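Drenero Bin Sorting: README and data card

Picking mixed bars out of a metal bin, one at a time 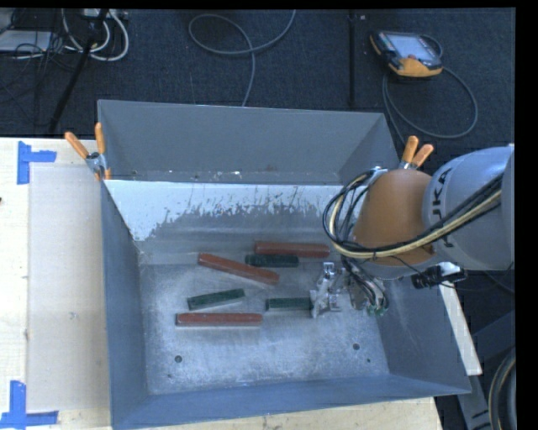

Red and green bars in the bin, with the KUKA arm reaching in from the right.

Hello, and thanks for stopping by! Drenero is a small collection of bin-picking attempts, put together at the Mensah workshop to help answer a question we get from just about every visitor: can a machine do the plain, boring shop chores yet? You know the ones (emptying a bin, sorting what was in it, putting things back where they belong). Our answer so far is "some of them, slowly, and please don't leave the building."

What's in it

There are 1,000 attempts in all. Each one has the commanded arm path, the gripper state over time, a still of the bin and a plain text note on how it went. We counted 642 clean picks, where the bar came up on the first close and stayed up until it was set down. In another 159 the bar was lifted and then dropped. The rest are misses of one kind or another, and we kept every one of them, even the embarrassing ones!

The chore

A bin holds bars in two colors and two lengths, the red ones long and the green ones shorter. They lie however they happened to fall. The arm has to take one, lift it clear of the walls and put it down on the side for its color. A person does this without looking up from a conversation. For the arm, a bar lying out in the open is pretty easy by now, but two bars side by side are a good deal harder, and one tucked up against the foot of a wall is harder still, and that's where most of our misses come from.

Folder layout

paths/ arm paths, one file per attempt
grip/ gripper open and close times
stills/ one picture per attempt
notes/ short text notes, typed by hand, typos included

File numbers match across all four folders. The loader is called Kevura and lives in tools/. Run it with no arguments and it will print a list of whatever it can't find.

Known problems

The bin floor is scuffed and a bit shiny, and the color finder sometimes takes a bright patch for the edge of a bar. The round holes in the floor have fooled it too. Labels from our first month, April, used a different word for "dropped" (we wrote "lost"), and Kevura fixes that on loading.

Please don't read these numbers as a score for kitchens or laundry rooms. Bars are stiff and they keep their shape. Socks are another matter entirely, and our sister set, Guner, is only just getting started on those.

Contact

Brynhildur Kjærgaard looks after the files and is always glad to get corrections, questions or a better color finder.

Last updated December 27, 2018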